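I still love voicemail, and I think you should too

Every few months I read that voicemail is finished and that any sensible person has switched theirs off. I switched mine back on in March and I have been a happier phone user ever since!

What changed my mind was moving our home number over to Valari, one of the smaller internet phone services. Messages land in my inbox as a sound file with the words typed out underneath, so I can glance at them on the bus and listen properly later. The typing is a bit wobbly with surnames (it has never once managed Stępień) but I can nearly always tell who wants what. It keeps 82 messages before the oldest drops off, and I have yet to fill it.

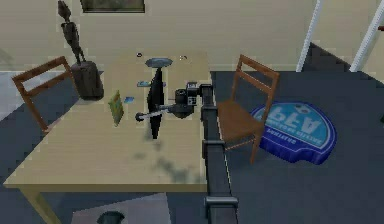 Helju Sepp wrote to me after my last piece to say that a text does the same job in a quarter of the time, and that she deletes any message longer than 19 seconds without hearing the end. Fair enough, Helju, and for "running late" or "buy milk" I would never argue.

But a text can't give me my aunt laughing halfway through a story about her neighbour's hedge. I have that one saved in three places. A voice tells you if someone is cross, or tired, or just fancied a chat - and you can answer when it suits you, with no little tick telling them you've seen it and gone quiet.

So record a proper greeting, in your own voice, and keep it short. Mine took four goes and the kettle is boiling in the background. People have started leaving me lovely long messages again, and I ring every one of them back.

Filed under: Phones & Calling, Opinion

Recent posts
Moving your landline number to Casstead
Do you still need a desk phone?
Group calls on a slow connection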